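Trarix – Open position: Cell Technician (robot set-up and upkeep), Zallulcombe site
Posted Aug 14, 2020

Trarix is looking for one technician to look after the robot cell in our Zallulcombe workshop. The cell is named Skemesska. Its job is to work on desktop computers with the case open, and your job is to keep it in good condition. You will report to the workshop lead and share the cell with one more technician, who covers the other shift.

What the work is

Most of your day is spent on the gripper, the wrist camera and the programs that tell the arm where to go. The positions are taught by hand. When we change to another model of computer, they must be taught again, and the approach over the memory slots and the processor socket must be checked at low speed before the cell is released.

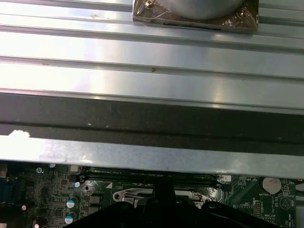 Is it necessary to know robots before applying? One applicant from our last round, Chien, wrote to us that the robot part was learned in some weeks, but patience with small clearances was needed from the first morning. We agree with this. If you have repaired printers, sewing machines or laboratory equipment, please apply also.

You will be responsible for:

- checking the gripper fingers for play at the start of each shift, and changing them when they are worn
- cleaning the lens of the wrist camera and repeating the calibration after any collision, also a light one
- greasing and inspecting the arm every 4000 hours of operation, with the service book filled in the same day
- teaching paths that stay clear of cables. Loose cables are the most frequent cause of a stop in our cell, and we expect you to look at each new case type with this in mind
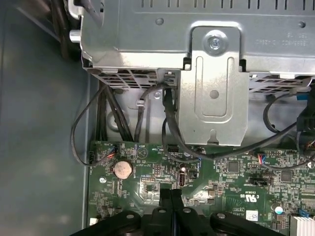
Gripper over the board, below the drive cage.

The arm stops by itself when the force is above the limit. The technician then decides if the path is wrong, if the part is sitting badly or if the limit itself was set too low. We do not want that the limit is simply raised. Write down what you found, try again at low speed, and ask when you are not sure.

You will also maintain the fixtures on the table. A computer must come to the same place each time, and the tray beside it must hold a memory module so that the fingers can reach it. Small changes to the fixtures you may make yourself – larger ones are discussed first.

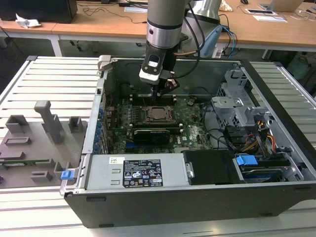

What we offer

The contract is for 2 years, full time, with the start in October. Training on the cell is given by us and is paid. Work shoes and hand tools are provided. There is a bus to the site, and parking is free.

How to apply

Send a letter of one page and your work history to the Trarix office in Zallulcombe, with reference number 199. In the letter, please describe one machine you have kept running and what was difficult about it. We answer every letter, but it can take some time.

Print this page | E-mail this job to a friend
Shares: 2 | Comments: 0

Related positions
Fixture Maker, part time – Zallulcombe
Night Shift Technician, Skemesska cell
Stores Assistant – Zallulcombe
Trainee, Electrical Maintenance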